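格拉克比运河船 Grarkby Boats
中文客人常见问题

您好，欢迎您看这一页。我们在 Grarkby 出租可以住人的窄船，客人自己驾驶，自己做饭，晚上睡在船上。这页的中文由我自己写，我学中文很多年了，但是它不是我的母语，如果有句子读起来奇怪，请您原谅，也欢迎写信告诉我。英文页面和这一页如果有不同的地方，合同以英文为准。

问题按照客人问的先后来排：预订以前，到达那天，在水上，生活，还船。您也可以用浏览器的搜索功能找一个词，比如“水箱”或者“狗”。

一、预订以前

我从来没有开过船，可以租吗？

可以。我们的客人大部分都是第一次开船。在这条运河上驾驶出租的窄船不需要执照。出发以前我们的教练会上船，教您怎么启动、怎么停、怎么转弯、怎么过第一个船闸，他会跟您一起走到第一个船闸的另一边，然后在那里下船，走路回来。如果到那时您还觉得不放心，请直接说，他可以再陪您走一段，不另外收钱。

窄船走得很慢，比一个人快走还要慢一点儿。岸边遛狗的人常常会超过您。有的客人第一天觉得太慢，第二天就习惯了，到第三天觉得汽车太快。

什么是“窄船”？

窄船是英国运河上的一种很长很窄的钢船。从前它们运煤和瓷器，宽度按照船闸的宽度来做。因为窄，里面的房间是一间接着一间的，像火车的车厢：前面是小甲板，然后是客厅、厨房、浴室、卧室，最后面是驾驶的位置。如果您站在浴室门口，别人要去卧室，您必须让一让。请您预订以前想一想，一起来的人能不能接受这样的距离。

你们有几条船？它们有什么不一样？

我们是很小的公司，给中文客人推荐的船有两条，一条叫 Teshome，一条叫 Votitz。

Teshome 比较短，适合两个人，或者两个大人带一个小孩子。床是固定的双人床，客厅的沙发可以拉开变成一张单人床。它容易转弯，第一次开船的人我一般建议这条。

Votitz 长一些，可以睡六个人，但是我的意见是四个人最舒服。它有两个浴室，厨房也比较大，有烤箱和四个灶眼。它的缺点是长，转弯需要耐心，有风的日子尤其是这样。

价钱怎么算？

价钱看季节和天数。淡季 Teshome 短租（三个晚上）的价钱是 639 镑，里面包括教练的时间、床单、毛巾、停车位和基本的保险。柴油不包括，还船的时候按照发动机的小时数来算。煤气包括在里面。宠物也不另外收钱，但请先告诉我们。

Votitz 的价钱和七月、八月的价钱，请看英文的价目表。价目表我没有翻译，因为它常常改，我怕两边不一样。

需要付押金吗？

需要。押金在出发那天刷卡，还船以后如果没有问题，当天就退。银行处理需要几天，中国的卡有时候更久，这个我们没有办法加快。

可以用微信或者支付宝付款吗？

很抱歉，现在还不可以。我们接受银行转账和信用卡。银联的卡，只有背面同时有另外一个信用卡标志的才能用，单独的银联卡我们的机器不认。

最少几个人可以出发？一个人可以吗？

一个人不可以，最少要两个成年人。过船闸的时候一个人在船上，一个人在岸上，这样比较安全。有经验的人一个人也能做，我自己也这样做过，但是我们的保险不同意客人这样做。

什么时候来最好？

五月和六月白天最长，晚上九点多还能看书。九月水面安静，早上有雾，岸边的黑莓熟了，可以边走边摘。七月和八月船多，船闸前面要排队，好处是孩子放假，水也暖和。

十月我们还开门，但是请带厚衣服。船里面有暖气，可是开船的人站在外面。十一月到三月我们不出租，运河管理方在这段时间修船闸，有的河段水是放掉的。

下雨怎么办？

下雨也可以走。开船的人穿雨衣，其他的人在里面喝茶。我们的雨衣有大人的尺寸，可以借，孩子的雨衣请自己带。如果风很大，我们会打电话建议您停一天。这种情况一个季节有几次，多半是春天。停在那里的一天不退钱，这一点请理解。

二、到达 Grarkby

怎么来？

从最近的大城市坐火车到 Clonolbridge，然后坐出租车，路上要 25 分钟。公共汽车也有，不过一天只有几班，拿着大箱子很不方便。出租车请提前一天预订，Clonolbridge 的火车站外面没有排队等客人的车。如果您把火车的时间写给我，我可以帮您打电话叫车，车费您直接给司机。

开车来的客人，请在导航里输入码头的名字，不要只输入 Grarkby。村子的另一头有一条很窄的路，导航喜欢把人带到那里，大车在那里不能调头。

几点可以上船？

下午两点半以后。上午我们打扫和检查。如果您来得早，可以把行李放在办公室，去村子里吃午饭。村里有一家酒馆，一家小商店，商店下午一点到两点关门。

请不要晚于下午四点到。教学需要时间，天黑以后不可以开船。如果火车晚点，请打电话，我们可以让您在码头睡第一个晚上，第二天早上再教。很多坐长途飞机来的客人，我也建议这样安排，时差很大的时候学东西很累。

行李箱放在哪里？

这是一个很重要的问题。窄船里几乎没有放硬箱子的地方。请尽量用软的包，东西拿出来以后包可以压扁放在床下面。硬箱子可以留在我们办公室的仓库里，不收钱，晚上锁门。护照和贵重的东西请自己拿着。

鞋子呢？

请穿底部不滑的鞋。凉鞋和高跟鞋不适合过船闸，那里的石头常常湿，也有青苔。船里面我们不要求脱鞋，但很多中国客人喜欢脱，门口有一块垫子可以放鞋。拖鞋请自己带，我们没有准备。

有中文的教学吗？

教练只说英语，说得很慢，也用手比划。我写了一本中文的小册子，放在船上的桌子上面，里面有每一个步骤和英文的关键词，比如 lock（船闸）、windlass（摇把）、mooring（停靠）。如果我那天在码头，我会一起上船翻译。请预订的时候写明您需要翻译，我会尽量安排，不能保证。

三、在水上

船怎么转弯？

窄船用舵柄转弯，舵柄是船尾的一根长杆。您把它往左推，船头往右走；往右推，船头往左走。刚开始每个人都会推错。请记住一句话：想去哪边，手就去另外一边。还有，船是以中间为中心转的，所以船头往右的时候，船尾会往左甩出去，在桥下面要特别注意。

没有前进的力量，舵就没有作用。很多新手紧张的时候把油门收掉，然后船就不听话了。转弯的时候反而要给一点点油。

船怎么刹车？

船没有刹车。您要把挡位放到倒车，等它慢慢停下来。倒车的时候舵几乎不起作用，船头往哪里去要看风的意思。所以要早一点减速，看到桥或者停着的船就开始。

船在哪一边走？

靠右边走，跟中国的汽车一样，跟英国的汽车相反。对面没有船的时候，请走在中间，那里水最深。对面有船来，您往右让一点儿，两条船的左边对着左边过去，可以说一声 hello。经过停着的船，要很慢很慢，如果走得快，水会拉动别人的绳子，里面的人正在煮汤就很麻烦。

怎么过船闸？

船闸是一个有两头门的石头箱子，水在里面升高或者降低，船跟着上去或者下去。顺序请看小册子。在这里我只说最重要的事：

下行的时候，船尾不可以靠近后面的门，门下面有一块突出来的石台，水落下去以后船会卡在上面。石台的位置在墙上有白线，船尾要一直在白线的前面。

摇把用完了就要从轴上拿下来，不要留在上面。

开水门要慢，先开一半，看看船稳不稳，再全部打开。

如果有什么不对，马上把所有的水门关上。关上以后，水就不动了，您就有时间想。

离开以前看一下，所有的水门和门都要关好，除非对面有船正在等着进来。

过一个船闸要多久？

第一次可能要半个小时，熟练以后十几分钟。前面有人排队就更久。不要着急，排队的时候大家聊天，有的人会来帮忙推门。请对他们说谢谢，也去帮下一条船推门，这是这里的习惯。

从 Grarkby 可以走到哪里？

三个晚上的客人，一般走到 Clonolbridge 再回来。中间的路大部分是田和树林，有一段高水桥，从上面可以看到下面的河，胆小的人可以坐在里面等。水桥只有一边有栏杆，孩子这个时候要在船里面。

到了 Clonolbridge，码头离镇中心很近。那里有超市、药房和一家中国餐馆，他们的炒面我觉得不错，辣的菜不够辣，您可以跟厨房说。

七个晚上的客人可以继续往北，过一段有很多船闸的山坡，到湖那边。这一段很美，也很累，需要至少三个能推门的人。每天走五六个小时就够了，不要安排得太满。有的客人把每一个小时都写在表格上，然后第一天就因为排队晚了，心情不好。我建议表格上留空。

晚上停在哪里？

沿着纤道的那一边，差不多都可以停，不用付钱，也不用预订。不能停的地方有：桥的附近，船闸的等候区，弯道，转弯水域，还有写着 private 的地方。停的时候用前后两根绳子，岸上有铁环就用铁环，没有铁环就用船上的铁钉和锤子。铁钉打好以后，请把白色的塑料瓶套在上面，晚上走路的人才看得见。

绳子要紧一点，但是不要像弓弦那么紧。

晚上可以开船吗？

不可以。日落以后请停好。合同里有这一条，保险也是这样规定的。

可以喝酒吗？

停好以后可以。开船的人和过船闸的人请不要喝。水很浅，很多地方站起来只到胸口，可是水冷，而且船闸里面很深。

孩子几岁可以来？

没有年龄的限制。两岁的宝宝来过，八十多岁的奶奶也来过。不会游泳的人和所有的孩子，在甲板上必须穿救生衣。救生衣免费，请预订的时候写孩子的体重，不要只写年龄，因为尺寸按照体重来分。船顶上不可以坐人，有的桥很低。

掉进水里怎么办？

先把发动机挂到空挡，这一步最重要，螺旋桨必须停下来。然后扔救生圈。在大部分地方，落水的人可以自己站起来走到岸边。上来以后马上洗热水澡，换衣服，伤口要用肥皂洗干净。运河的水里有细菌，如果以后几天发烧，请去看医生，并且告诉医生您掉进过运河。

东西掉进水里呢？

每年最常掉的是摇把，第二是手机，第三是眼镜。船上有一块带绳子的磁铁，摇把可以用它吸上来，慢慢在水底拖就行。手机和眼镜它吸不了。船的钥匙上面有一个软木球，会浮在水上，请不要把它拿掉。

四、船上的生活

水够用吗？

Votitz 的水箱装满了有大约 700 升，Teshome 的小一些。四个人每天洗澡，两三天要加一次水。水点在地图上有水龙头的标志，水管在前甲板的箱子里。加水慢，可以一边加一边吃早饭。如果水泵一直响不停，多半是水没有了，请关掉水泵的开关。

自来水可以直接喝吗？

可以喝，水从公共的水点来。很多客人习惯喝开水，所以每条船上有烧水壶，是放在煤气灶上面的那种，水开了会叫。电热水壶请不要带来用，船上的电受不了。

有电吗？可以用什么？

船上有普通的英国插座，电从电池来，电池靠发动机充电。手机、相机、平板和小电脑都没有问题。吹风机、电热水壶、电饭锅、卷发棒请不要用，它们会让保护开关跳掉。

关于电饭锅，我知道这对很多家庭是坏消息。您可以在煤气灶上用锅煮饭，我在小册子里写了方法：米洗好，水比米高一个指节，大火煮开，盖上盖子转最小的火，然后关火闷一会儿，中间不要打开看。

插头是英国的三个方脚，转换头请自己带，办公室有几个可以借，借完就没有了。

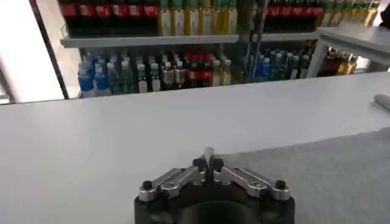 晚上停船以后发动机不工作，电池只出不进，所以早上电最少。如果冰箱里的灯变暗，请先启动发动机，让它空转一会儿再做别的事情。晚上八点以后到早上八点以前，停在别的船旁边的时候请不要开发动机，这也是这里的规矩。

有无线网络吗？

有，可是不快。它用的是手机信号，在 Grarkby 和 Clonolbridge 还可以，树林里面很弱，水桥以后的那一段山谷里完全没有。请把地图和翻译软件先下载好。如果您必须开视频会议，请安排在 Clonolbridge 的那一天。微信文字一般发得出去，有时候晚一点。

厨房里有什么？

锅、平底锅、刀、碗、盘子、杯子、刀叉和筷子。筷子是我买的，每条船有六双。没有炒锅，因为灶上面的柜子比较低，大火不安全。调料只有盐和胡椒，酱油和醋请自己带。冰箱跟宾馆里的小冰箱差不多，上面有很小的冷冻格，请不要一次买一个星期的肉。

在哪里买菜？

Grarkby 的商店有牛奶、面包、鸡蛋和简单的蔬菜。大的超市在 Clonolbridge，从码头走路就到。您也可以让超市把菜送到我们的码头，收货时间请选上船那天下午，写上船的名字。豆腐和青菜，小地方不一定有，请不要太依赖。

厕所是什么样子的？

跟家里的一样可以冲水，冲到船下面的箱子里。一个星期以内您不需要自己处理。除了卫生纸和身体里出来的东西，别的都不可以扔进去，湿纸巾也不可以，包装上写着可以冲走的湿纸巾也不可以。堵住了以后要我们开车去修，这个费用由客人付，每年我都要写几次这样的账单，双方都不愉快。

可以每天洗澡吗？

可以，热水很足。发动机走过一个小时以后水就热了。停着不走的日子，可以打开煤气热水器，开关在厨房的墙上。洗完以后请按一下浴室的排水按钮，直到听见它吸空气的声音。

睡觉冷不冷？

暖气用柴油，可以设定时间。春天和秋天的晚上还有小火炉可以烧，木柴第一袋我们送，以后的在水边的商店买。烧火的时候窗户要开一条缝，门上面的通风口绝对不可以堵。每条船上有烟雾报警器和一氧化碳报警器，如果它响，请大家都到外面去，然后打电话给我们，不要因为声音吵就把电池拿出来。

被子是一人一床还是一床大的？

双人床上是一床大被子。如果您要两床单人的，预订的时候写一句话，我们就会换。

虫子多吗？

六月以后傍晚有小飞虫，水边没有办法避免。开灯以前先关窗。蜘蛛住在窗框外面，它们不咬人，还帮忙吃飞虫。

可以带狗吗？

可以，最多两只。请带它自己的垫子，不要让它睡在床上。狗也有救生衣，有一个提手，从水里拿上来比较方便。猫我们不建议，有一次一只猫在桥下面跳上岸，主人等了它一整个下午。

可以在船上抽烟吗？

里面不可以，外面的甲板可以，烟头请不要扔到水里。

可以飞无人机吗？

码头里不可以。出了码头，您要遵守英国的法律，事先登记。经过别人的船和花园的时候请不要飞，住在船上的人很不喜欢。

垃圾怎么办？

垃圾点在地图上有标志，不是每个村子都有。船上有两个桶，一个放一般的垃圾，一个放可以回收的。剩饭不要喂天鹅，特别是面包；它们会记住您的船，第二天早上用嘴敲窗户。

五、有问题的时候

船坏了怎么办？

打电话。电话号码贴在驾驶位置的门里面，早上八点到晚上八点有人接，晚上只接紧急的事情。请告诉我们最近的桥的号码，每座桥上都有一块小牌子，这比“在一片有羊的田旁边”容易找得多。我们的车一般一两个小时以内能到。

如果是船的问题，让您停了半天以上，我们按照时间退钱。如果是绳子或者塑料袋缠住了螺旋桨，请先看小册子的最后一页，自己可以解决：关发动机，拔钥匙，打开船尾的盖子，伸手下去拿掉。盖子一定要关好锁紧再启动，不然水会进来。

船搁浅了怎么办？

这很常见，船不会有事。不要往前冲，往前冲只会上去得更多。挂倒挡，慢慢给油。如果还不动，请大家都走到船的另一边，用长杆顶岸边或者水底。杆子要顶在身体的旁边，不要顶着肚子。

碰到别人的船了怎么办？

轻轻碰一下是正常的，说 sorry 就好。如果有损坏，请拍照，记下两条船的名字和号码，当天打电话给我们。不要自己答应赔钱。

看医生去哪里？

Clonolbridge 有一家诊所和一家药房。严重的情况打 999，也是说最近的桥的号码和村子的名字。请来以前买好旅行保险，我们的保险只管船，不管人的医疗。

六、还船

几点还？

早上九点。所以前一天晚上请停在离码头一个小时以内的地方，很多客人停在酒馆对面，那里有铁环，地方够五六条船用。如果您觉得会晚，请头一天就打电话。晚还船会影响下一家人，打扫的时间本来就很紧。

要打扫到什么程度？

碗洗好，垃圾拿走，冰箱里的东西拿出来，地扫一下。床单不用拆。没有打开过的米和油可以留下，我们放在办公室的架子上，给后面的客人用。

丢了东西怎么找？

请写邮件，写清楚船的名字和大概放在哪里。充电器最多，一般在床头的插座上。寄到中国的邮费由您付，贵的东西我们会用有号码的邮件。

可以取消或者改时间吗？

出发前八个星期以上，定金以外的钱都退。八个星期以内，要看我们能不能把那几天租给别人，能租出去就退，只扣一点手续费。改时间比取消容易，请早点写信。因为签证没有下来而要改的，我们可以免费改一次，请把拒签或者延迟的通知发给我看。

你们可以写签证的邀请信吗？

我们可以写预订证明，上面有您的名字、日期、船的名字和我们的地址。这不是邀请信，我们也不能保证签证的结果。名字请按照护照上的拼音给我。

这里没有我的问题。

请写邮件，用中文或者英文都可以。中文的邮件只有我一个人看，我在外面帮客人过船闸的时候不能回，一般第二天会回。如果是已经在船上的客人，请不要写邮件，请直接打电话。

这一页最后一次修改是三月，码头重新开门以前。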